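2019-11-15

Up before six. Outside temperature at the gauge by the back door was lower than inside the larder, for the first time this autumn, so the larder vent can now be left fully open until spring. I have moved the potatoes to the bottom shelf and the apples to the top, with a sheet of newspaper between each layer. Three apples had gone soft near the stalk. Cut them up for stewing.

Main job of the day was the radiators. The one in the back bedroom has been cold along the bottom since I turned the heating on, and the hall one only warms on the left side. I shut down the boiler, let the system stand for an hour and bled all of them in order, starting downstairs. The hall gave a long run of air and then black water. The back bedroom gave no air at all, so the fault there is sludge and bleeding will not cure it. It will have to come off the wall and be flushed through with the hose in the yard. Both valves need to close fully for that and I am not sure the far one does. I put a spanner on it and got a quarter of a turn, then a weep of water at the gland nut. Nipped the nut up and left it with a jam jar underneath. The jar was dry at lunch and dry again at four.

System pressure had dropped after bleeding, as expected. Topped up through the filling loop and closed both taps. It held through the afternoon. I have written the reading on the strip of tape beside the gauge under the one from May, so that next year there is something to compare with.

The Elteo room thermostat reads two degrees higher than the glass thermometer when they sit side by side on the mantelpiece. I had suspected this. It explains why the front room never feels as warm as the number on the dial. The instruction leaflet gives a way to correct the offset, but the menu on mine does not have that line, so I have simply set it two degrees higher and noted the fact on a card behind it. The battery was also the one fitted when I bought the thing. Replaced.

Valdemar Lykkegaard telephoned at eleven about the loft insulation. He has 50 square metres to cover and wants to know whether to lay the second layer across the joists or along them. Across, I told him, and to keep it back from the eaves so that the air can still get through. He had already laid it hard against the eaves on the north side. He will pull it back on his next free morning. He also asked for the return of the Hviid pipe cutter, which I have had since May and had come to regard as mine.

Walked to the post office with the meter card and a parcel. Wind from the north-east, dry, ground hard on the shaded side of the lane. The drain at the corner of Fletow Road is blocked with leaves again and the water stands across half the width. I cleared what I could reach with a stick. The level went down by a hand's breadth and then stopped.

After lunch I worked out the heating costs on paper. The oil delivery is 1000 litres and at last winter's rate that takes us to the middle of March with 40 litres or so in hand – too close, given that the last part of the tank cannot be drawn off cleanly. Options are to order early, or to drop the night setting by one degree and shut the door to the back bedroom. I shall do the second now and look at the dipstick again in 12 days. If the fall is more than the width of my thumb I will ring Jillach and order.

Draught strip on the front door renewed. The old one had gone flat along the hinge side. The new strip is thicker and the door has to be pulled to before the latch will catch, which may ease as it settles. Checked with a candle along all four edges. The flame moves only at the letter plate. A brush plate would deal with that, but the slot is an odd size and I have measured it twice with different results.

Supper was the stewed apples and the rest of the ham. Read for an hour. Front room 18 on the glass thermometer at nine, 20 on the wall.

To do: flush hose, new gland packing, return pipe cutter, letter plate (measure a third time).
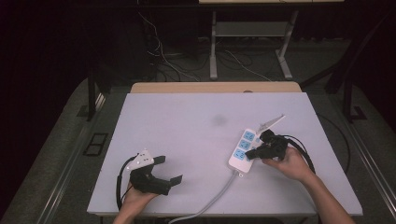

White power strip on the white board, both hands busy.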